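Grilgate Opens Its Stablecoin Wallet to Small Shops After November Trial

Grilgate, the payments company behind the Monico wallet, is opening the service to every small business on its waiting list. The move follows a trial in which 63 shops, cafes and repair businesses took stablecoin payments at the counter alongside cards and cash.

We are thrilled with how it went! Shop owners sent us notes almost every evening (some of them very long), and a good many of their ideas are already in the app. Over the course of the trial, customers made 3551 payments with Monico, most of them for everyday things like lunch, bike parts and haircuts.

"I expected people to try it once and go back to their cards," said Deividas Luik, head of product at Grilgate. "Then the same customers kept showing up in the reports week after week, and that was a very happy morning in our office."
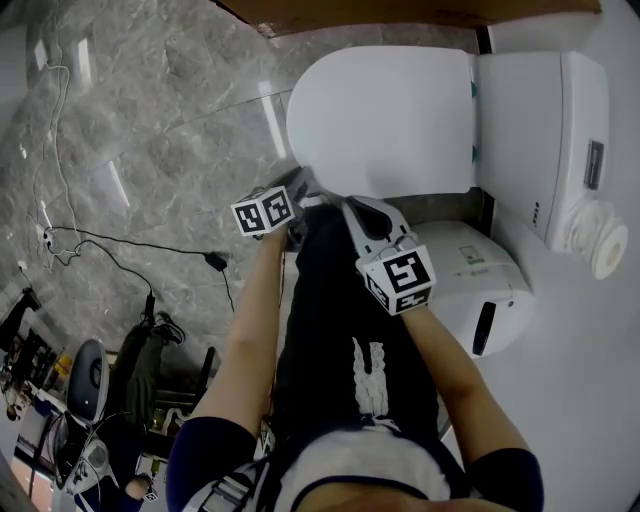
Monico holds only dollar-backed stablecoins, so a shop that takes in $100 in the morning does not have to watch the price of Bitcoin all afternoon. Owners can keep their balance in the wallet or move it to a bank account at closing time. The bank transfers are handled by Bukelent, our partner since the first version of the app.

The new release also brings refunds in two taps, shared logins for staff and a plain daily report that bookkeepers can open in any spreadsheet program. Receipts now come in 28 languages — a request that came up again and again from shops near train stations and hotels.

Security checks on the new release were carried out by Dvorak, which also tested the backup and recovery steps. "We asked them to be tough on us, and they were," said Romana Paulík, who leads engineering at Grilgate. "The recovery screens are much clearer for it, and I'm really proud of the team."

Businesses on the waiting list will get an invitation by email. New sign-ups are open as well, and setting up an account does not require any special equipment — a phone or tablet is enough.

Press questions can be sent to the Grilgate media desk, open until 5 p.m.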